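Workshop notebook, August 2020
Natural dye bench, back room at Sikder

I have let this notebook slide for too long, so please forgive the length of this one. Shengli Cao has been asking me where the black walnut numbers are, and the truth is they were on the back of an envelope in my apron pocket. They are copied out below now, and the envelope can go in the recycling.

Walnut, second bath

Started with the hulls we froze in March. I put 824 grams of them in the big enamel pot, covered them with rainwater from the barrel, and left them to soak overnight with the lid on. By morning the water was already the color of strong coffee. I brought it up slowly to just under a simmer and kept it there for an hour, then let it cool and strained it twice, once through the wire sieve and once through an old pillowcase. The pillowcase is now a very handsome brown and I have half a mind to finish the edges and use it.

Wool went in wet, no mordant, 149 grams of the Trorow two-ply. I left it in until the bath was cool enough to put a hand in, and then, well, I got talking to Shafiq about his tomatoes and it stayed in a good while longer. No harm done. It came out a deep, warm brown with a little red in it, and the rinse water ran clear on the third change, which pleased me no end.

Cotton is another story. The same bath on the Arkovlow sheeting gave a sort of weak tea color, patchy along the fold where I hadn't opened it out properly. My fault entirely. Next time scour it longer, and stir more than I think I need to.

Iron, and getting to a real dark

This is what I really wanted to write about. Every student who comes through asks for black sooner or later, and I always have to tell them that black from plants is a long road with a lot of gray along the way. Walnut alone won't get there. Walnut with a bit of iron gets to a dark, slightly greenish brown. Oak gall with iron gets closer, and an indigo ground underneath gets closer still — the blue takes away that greenish look and makes the whole thing seem deeper.

I did three small skeins so we'd have something to compare. The first had gall and iron only, and it is a good charcoal. The second had two dips of indigo, then gall, then iron, and I would happily call that one black indoors. The third had four dips of indigo before the rest and is the best of them, though it feels a bit harsh in the hand. I suspect I was heavy with the iron. Shengli thinks the gall bath was too hot. We may both be right.

One thing to remember when judging any of these is how much folds and light change the matter. A dark cloth pinned flat and the same cloth hung loose might as well be two different dye lots, so please look at the samples both ways before writing a color name on the tag. I have been guilty of naming a thing "black" at the bench and "slate" by the window.
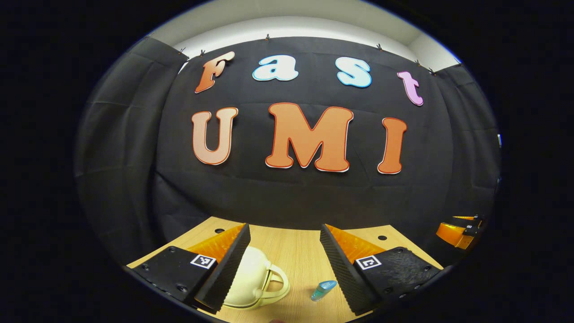

Indigo vat

The vat is in decent shape. It had gone a bit sleepy after the cool nights, with hardly any coppery skin on top, so I warmed it gently to 38 degrees and gave it a spoonful of fructose and a pinch of lime. By the afternoon it was a nice clear yellow-green under the surface. Please don't stir it hard! Go round the edge slowly with the long stick and let it settle for an hour before you dip.

Shafiq did his linen napkins in it, five short dips with a good airing between each, and they are lovely, even all the way to the hems. Mine have a pale thumbprint in one corner where I held on too long. I am keeping that one for myself.

Odds and ends

The Surow scale is reading heavy again. I checked it against the kitchen one and it is more than 117 grams out with the big bowl on, so use the little scale for mordants until we sort it out.

We are low on alum and completely out of soda ash. Shengli, if you are ordering anyway, could you add a box of the long gloves? The short ones fill up.

Wool samples are on the string by the sink, tagged in pencil. The iron pot is soaking, please leave it be. Madder next, if the roots are dry enough to chop.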